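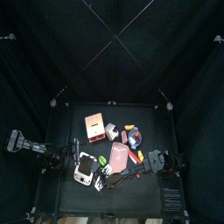 Left arm off to the side of the toy kitchen pile, black drape up, right gripper down in the thick of it.

Prokevstead draped bench kit: worth it if you're budgeting for two arms?

June 24, 2024 | By the Resalex bench desk

Quick one, order window closes soon and people keep asking. The Prokevstead kit is the table, the frame, the fabric and a bag of hardware. No arms. No grippers. No computer. Read that again before you put it on a purchase request, because the product page shows arms and we know of one request that went in assuming they came with it. Ours, fine.

Price: $634 for the table and drape set. Freight on top. Tax on top. Two seperate boxes, and they may not come on the same truck.

What we use it for. Two arms, one from each side, working over a loose pile of toy kitchen stuff. Bowl, little stove, little cabinet, a banana, a big pink lid, a striped thing that's a pain to pick up. Boring small object work. Most groups shopping for a bench like this are doing something close to it.

Build. One afternoon with two people. Brackets at the back corners went on without a fight. The clamps up top hold the fabric better than expected, and the fabric is the part we figured would be junk. Decent weight, takes a tug. It does crease and the creases stay. Steam it first if that bothers you. We didn't and it's fine.

Thin wires crossing overhead, kept tight. First build they were slack and the ceiling sagged in the middle. Took them in, sag gone. Instructions give this one line on the last page. Should be step one.

Size. The work surface is 48 inches on the long side. Sounds like plenty. With an arm coming in from each side it's less than you think, the arms and their mounts eat the ends and what you've got left is the middle. Fine for us. If you want a part bin next to each base, go up a size, or plan a shelf outside the drape. We have an upright metal rack standing inside near the left arm and that's about all I'd want in there.

Cables. Worst part of the whole thing. Nothing in the kit deals with them. No clips, no channel, no holes where you need them. Left arm has a bundle at the base, right arm has a thin black one that runs out over the objects. Budget for cable sleeves and an evening of swearing. Should have been on the first order and wasn't.

Surface. Dark, which we wanted. Light toys show up great against it. Dark toys don't. Anything black on that table, think about it before you buy a whole box of black props.

Lighting isn't included either, and black cloth soaks up whatever the room gives you. Price lights seperately and don't cheap out, you can't add daylight later.

Now the budgeting part, since that's what most of the emails are about.

Order the bench before the arms. Sounds backwards. Prokevstead quoted us 60 days and hit it, but arms that turn up first sit in boxes with the warranty running. Ask when the warranty starts. Get it in writing.

Get the mounting plate pattern from your arm vendor on paper. The side mounts on the kit are drilled for a common pattern but "common" is doing a lot of work there. Ours needed new holes. Shop time, a week lost to waiting on the shop.

Spares. Buy one extra corner bracket set and one extra fabric panel on the same order. Adding them afterwards means paying freight again for something that fits in a lunchbox.

Props. Put a line in for them, people laugh and then it's real money. Small toys get lost, chewed up by fingers, walk off to somebody's desk. A toy kitchen set is a good start: flat stuff, round stuff, a bowl to put things into, all in one box. Wood cabinet piece is the best of ours, heavy enough to stay put.

Vs. the Seidel frame. We had one on loan. Stiffer, nicer corners, costs a good bit more and no drape at all, so you're sewing or buying one. If your arms are heavy or you run fast, Seidel. If they're light and you run slow like us, the Prokevstead is plenty. I did lean on the rim and felt it give a little. Wouldn't sit on it.

Support: emailed twice, got answers both times, one of them useful. Manual is thin, drawings too small. The revised version is due in July supposedly, so if you can hold off on assembly till then, maybe do.

Good
- price, for what's in the boxes
- fabric and clamps
- goes together with basic tools

Not good
- no cable management at all
- mount holes, check yours
- wire instructions buried
- two shipments

Would we buy it again? Yes, one size up, with sleeves and lights and spares on the same PO. For a first two arm bench on a tight budget it's the one I'd send people to. If you've got the money and a stiff deadline, get a quote from Seidel too and compare with freight included, the gap shrinks a bit once you add everything we had to add.

Related
Jirnisov gripper pads, long term notes
Seidel frame on loan: first look
Cable sleeves we ended up keeping
Planning floor space for a second bench

Contact | Copyright 2024 Resalex | Back to top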